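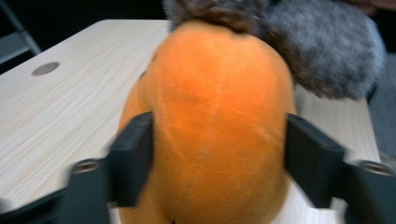
Home | Forums | Soft Toys | Cleaning & Repair | Log in

Thread: Orange velvety thing with fur on its head – can it go in the wash?

pamance_mum
Right. My son has a large orange plush, round at the bottom and a bit less round at the top, with a shaggy brown and gray – sorry, grey, my phone is American – tuft on the crown. There's a bigger bit of grey fluff attached as well. It came from my sister-in-law without a label, and as of breakfast it smells of blackcurrant and dog. We don't own a dog.

Do I put it in the machine or do I ring a priest?

fluff_and_stuff
Don't put it in the machine. The orange will be fine, that short velvety fabric survives most things, but long faux fur comes out like a doormat. I did a lion at 40 once and he looked as if he'd been through a divorce.

Graka
Disagree with the above. Pillowcase, knot in the top, 30 degrees, lowest spin you've got. Done it for years. The trouble starts with the tumble dryer. Heat frizzes the ends of the fibres and there is no way back from that, whatever the woman on the conditioner bottle tells you.

fluff_and_stuff
A pillowcase does nothing for matting, Graka. It just means the matting happens in private.

Graka
And yet my shelf is full of perfectly good bears.

Vilém Holub
I mend these for a living, so two things before anybody gets anything wet.

Check the seams first. A rounded body like that usually has one running down the middle of the front and a curved one at the side, and those take all the strain when the stuffing is heavy with water. Squeeze it from both sides and look along the stitching. If it gapes at all, sew it up before it goes anywhere near a basin.

Second, test the colour. A strong orange next to pale grey fur is asking for trouble. Wet white cloth, dab the back of the orange, hold it there for a minute. If the cloth comes up peach, so will the fluff.

pamance_mum
Squeezed it. No gaps, but it sort of sighed at me. Cloth is clean.

Vilém Holub
The sigh is just air.

pamance_mum
You say that.

oldbutton
What is it meant to be, though? Orange body, hair on top, extra hair to one side. Pumpkin with a hat? Orangutan that's given up?

pamance_mum
Opinion in this house is divided. My husband says troll. My son calls it Šindelář, after his swimming teacher, and I have asked him not to do so at the pool.

Viera Brabec
I'd surface wash it. Bowl of lukewarm water, a teaspoon of baby shampoo, whisk it up and use only the foam. Soft cloth on the orange, always in the same direction or you'll get light and dark patches where the pile lies differently. For the fur use an old toothbrush and work from the tips inwards. Go over it again with a damp cloth, roll it in a towel and press. Then stand it by an open window for as long as it takes, and turn it when you remember.

Comb the fur while it's still a little damp. A metal pet comb is best, held at a slant. Hold the roots with your other hand so you aren't pulling on the backing.

Graka
That's an entire Saturday for one toy.

Viera Brabec
Some of us like our Saturdays.

oldbutton
Has anyone tried that Fluvora foam? It's 244 crowns at my chemist and smells like a hotel lobby.

fluff_and_stuff
I have. It's shampoo in a taller bottle. Save your money.

Vilém Holub
It won't hurt, but I agree about the bottle.

pamance_mum
Update. Did Viera's foam thing last night. The orange has come up lovely, practically glows. Fur took three goes with the comb and has gone from "drain" to "fairly expensive slipper". Blackcurrant gone. Dog fainter.

He's on the windowsill facing the street. The neighbours have started closing their curtains.

Graka
Thirty degrees and a pillowcase and you'd have been in bed by nine.

fluff_and_stuff
With a bald troll.

Moderator: Moved from General Chat. Please keep the dryer argument to the dryer thread, which is already on 111 pages.

Comments (3)

tessellate: Used the foam method on a rabbit. Worked on everything except the ears, which were beyond help when I started.

nofixedteddy: Bicarbonate of soda in a bag overnight for the dog smell. Shake well, hoover off outdoors. Do outdoors properly, I did it on the landing.

Graka: Pillowcase.

Contact us | Forum rules | © Soft Toys Forum | Back to top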